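Why do computers forget things?

Have you ever been halfway through a really good story for school, and then the power went off, and when the computer came back on your last page had vanished? It happened to me in March. I'd written 591 words about a dragon called Skandumov and I got exactly none of them back. I was so cross I went and sat in the garden!

So I decided to find out where those words had gone, and the answer is all to do with memory.

Let's start with your own head. If I tell you a phone number, you can probably hang on to it just long enough to type it in. Ask you again at teatime and it's gone. But you still know your own name, and the way to school, and what your gran's kitchen smells like. You've got a short sort of remembering and a long sort of remembering, and a computer has both of those too.

The long sort is called storage. It's where your photos and games and finished homework live, and it keeps them even when the computer is switched off. Think of it as a big cupboard. There's loads of room in it, but you have to get up and walk over every time you want something.

The short sort is called RAM. (Say it like the sheep.) Those letters stand for random access memory, which sounds very grand, but I think of it as the top of your desk. Whatever you're busy with gets spread out there so you can grab it quickly — your drawing, your pens, the biscuit you're not supposed to have. When you open a game, the computer fetches the bits it needs from the cupboard and lays them out on the desk.

The trouble is that most RAM only works while electricity is flowing through it. Switch off the power and the whole desk gets swept clean. My dragon was still on the desk. I hadn't put him in the cupboard, and putting things in the cupboard is what we call saving!

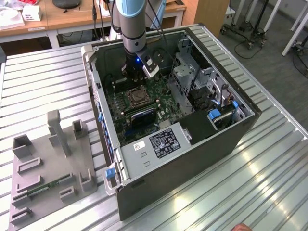

A bigger desk helps as well. If yours is tiny, you have to keep putting one thing away before you can get the next thing out, and a computer without enough RAM does the same, over and over, until everything goes terribly slowly. My friend In-ho Wi once opened 56 web pages at the same time to see what would happen. His laptop made a noise like a hairdryer and then stopped answering him altogether.

Here's a game you can try at home. Ask somebody to put 26 small things on a tray, look at them for one minute, then cover the tray with a tea towel and write down all you can remember. That's your desk! Now try again, but this time draw each thing on paper while you look. The paper is your cupboard, and you can go back to it tomorrow or next week and it'll all still be there.

I did write the dragon story again, by the way. It's 1257 words long now, he's got a sister called Nandum, and I pressed save after every single paragraph.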